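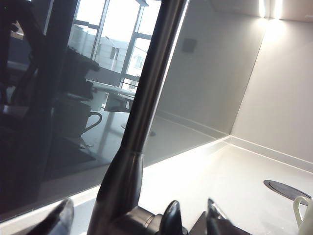
Up at ten to six to descale the kettle, which is the sort of thing I do now. The water in this building is hard enough to chew. I bought a box of Jakell tablets in the spring, 100 of them, and at two per go I have apparently made plans for my old age.

The letter from Kohlhase came at last. They have tested the supply and the hardness is 476, with no unit after it, so I can't tell whether to be alarmed or proud. They recommend a softener. They also sell softeners. I put the letter under the fruit bowl with the other one.

Tea was better than yesterday's, though still with that film on top that breaks up like pond ice. Tried the Arnia blend, supposedly made for hard water. It tastes like the ordinary kind after a long illness. I will finish the box out of spite.

Spent 15 minutes after lunch going at the shower head with vinegar and an old toothbrush. Three of the holes now spray sideways, one of them straight at the towel. The bathroom smells like a fish and chip shop and so do I.

Wovik called again about the filter jug I sent back in May. The refund is "in progress" – so is the limestone in my pipes, and my money is on the limestone.

Rain tonight, lovely and soft. Stood at the window and resented it. Must buy more vinegar, and bread.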